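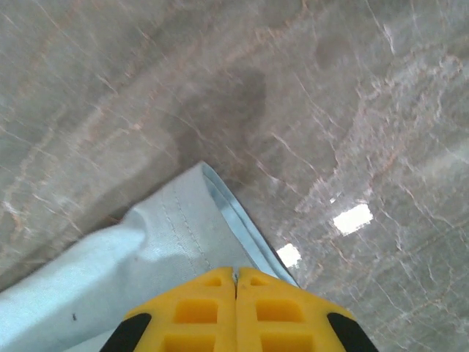

# Goleretti Water Park or Prodton Farm with a 2 year old and a 9 year old?

**Posted by Kathleen Dolan, 25/11/2023**

Hi all, hoping someone local can help me out! We've got my sister's family coming to stay in May and I've been put in charge of the big day out (I volunteered, my own fault). We'll be staying near Hegarty, with a rental car, and we only get one full day because they want to see the coast the rest of the time.

My nephew is nine and wants slides, slides and more slides. My daughter is two and wants to pet a goat and then lie down on the floor. I've looked at the Goleretti water park and also Prodton Farm, and the websites both make it sound like there's something for everybody, but they would say that, wouldn't they?

What I really want to know is whether the water park has enough for a toddler to do for a whole day, and whether the farm would bore a nine year old silly. Also is the parking at either of them as bad as the reviews say? My brother-in-law gets very quiet in parking lots.

Oh, and has anybody bought the Cudico pass that covers both? I can't work out if it's worth it for a single day.

Thanks so much!

---

**slidequeen_mom**

water park!! the 9 yo will never forgive you otherwise. bring water shoes

---

**Aisling Nic Giolla**

We've done both of these more times than I can count, so let me try and go through it properly.

I'd go with Goleretti if the weather looks good and Prodton if it doesn't, and I'd leave it until the night before to decide. The farm has two big barns, so you can stay indoors pretty much the whole day with the animals and the hay bale climbing thing. The water park is all outdoors apart from the snack bar, and May can still be chilly around here. We went one year in a cold wind and my boys lasted until lunch, lips blue, insisting they were fine.

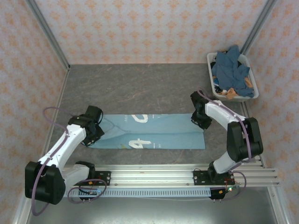

**Is there enough at the water park for a two year old?**

There's a shallow splash area with little fountains and a baby slide, and mine were happy there all morning at that age. After lunch it gets busier with bigger kids running through, so that's when we used to go find some shade and hope for a nap. You could split up at that point and let your nephew drag the other grown-ups around the big slides.

As for the farm, nine is right on the edge, I'd say. The rope course saves it. He has to be tall enough for the upper level, so measure him before you promise anything! The pedal tractors are good too, but the line gets long and they're really more for the six and seven year olds.

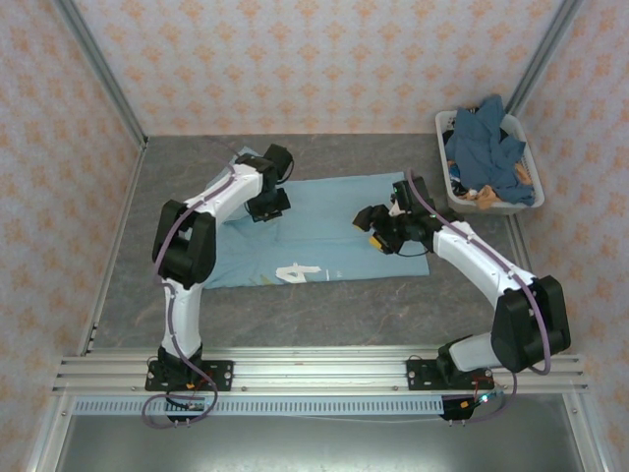 Parking at the farm is a field, so it's fine unless it has rained, and then wear boots. Parking at Goleretti is the one people complain about. The main lot holds 2000 cars and it does fill up on nice days, and the overflow is across the road and up a hill. Get there before the gates open and you'll be okay. If you do end up in overflow, drop everybody and the bags at the entrance first (your brother-in-law can be quiet up there by himself).

I wouldn't bother with the Cudico pass for one day. We had it the year we were going back and forth all summer and it paid for itself, but you'd have to cram both places in to get anything out of it, and with a toddler that's a miserable idea. Just buy the regular tickets online. Under threes were free at both last time we went, but check that.

One more thing, the goats at Prodton are down the far end past the duck pond, and they get fed twice, mid-morning and again before closing. Go to the early one. By the afternoon they've had so many handfuls of pellets off everyone that they won't even get up.

---

**Kathleen Dolan**

Aisling, thank you, this is so helpful! I'm leaning toward the water park with the farm as a backup. Measuring the nephew on the next video call, if he'll stand still. And slidequeen, water shoes are on the list :)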